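8 January 2021
Studio notebook, Netetti sessions, continued

Picked up where the November pages stop. The song still called "Zastum" on every tape box finally has a chorus, and I'm so pleased with it that I've had it on a loop all morning. The old version climbed on the last word of each line and always sounded like it was asking permission. Now the melody drops a fourth there and just sits, and the whole thing opens up!

Tempo is down to 80. We had it faster for weeks because the demo was fast, and the demo was fast because the drum machine happened to be set that way. At 80 the verse words have room and the bass can be a bit lazy behind the kick. I did try 40 with the hats doubled, which is the same thing on paper, but the delay times came out so long that the guitar was talking over the vocal. Back to 80, delay on dotted eighths, two repeats, done.

Vocals. Take 4 is the one. Take 19 is cleaner and every note is where it should be, and I don't care, take 4 has that little catch going into the second verse and you can't get that by trying. I've comped in one line from 19 ("all the lights were on for someone else") where 4 had a popped P that I couldn't fix. Crossfade is in the breath before it. If you can hear the join, tell me, but try listening without looking at the screen first.

Doubles are panned hard and very low. Took the high harmony out of the first chorus completely so there's something left to arrive in the second. It's such a simple thing and it makes me grin every time it comes around.

Things I tried on the synth pad, so we don't all try them again:

Nuklow patch as saved: lovely alone, swallows the vocal below middle C.
Same patch, low cut at 200 Hz: better, a bit papery.
Same patch, low cut off, played an octave up through the tape echo: yes. Printed to track 11. The wobble is baked in, so keep the dry MIDI in the session in case we change key.
Reverse pad into the bridge: too much like a trailer. Muted, not deleted.

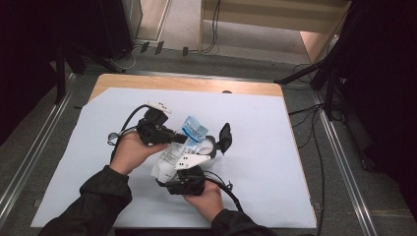 Two grippers and the tube, over the paper.

Guitar on the bridge went straight into the desk with no amp. I was ready to hate it and it's the best sound on the record so far, all pick and no body, like somebody playing in the next apartment. Left the fret squeak at the top. Please don't clean it up!

The snare is still bugging me. It's a good snare, it belongs on a different song. Layered a hand clap under it with the attack softened, and that helps in the choruses, but in the verses I can hear two separate things happening. Might try recording a book dropped on the couch and tuning it down. Last time we did that it ended up on half the EP, so one song only, I promise.

Sequence. I keep moving this one around. As an opener it gives away the pad sound too early. After "Poon" it works beautifully, because "Poon" ends on that unresolved organ chord and the first note here is the note you've been waiting for. No crossfade between them, just a short gap, long enough to breathe in. I bounced both back to back and walked around the block with it on cheap earbuds. The chorus held up, the bass got a little lost at street level, and the second verse made me walk faster, which I'm counting as a result.

Bass fix for the earbud problem: parallel track, light overdrive, everything under 300 Hz rolled off, tucked in until you only miss it when it's muted. Haven't checked it in the car yet.

Title. "Zastum" was a joke and now I can't imagine it being called anything else. It isn't in the lyrics anywhere and I don't think that matters. The other option on the whiteboard is "Someone Else's Lights," and it reads well, but it tells you the ending. Leaving it open until the artwork has to go in.

Session notes for whoever opens the file next: the sample rate is right, ignore the warning, it's the old clap sample complaining. Groups are colored by section now, green for verse, orange for chorus, everything in the bridge is purple. The track called "DO NOT" is the original phone memo of the melody and it's lined up to the grid from bar 9. Have a listen to it when you need cheering up. You can hear the kettle come in almost in key.

Still to do: real snare decision, shaker for the last chorus (played, not programmed), one more pass at the outro fade. It currently fades just as the harmony gets interesting, so either the fade starts later or we let it run until the tape echo dies off by itself. I'm leaning toward the echo. Rough mix is in the shared folder as mix C.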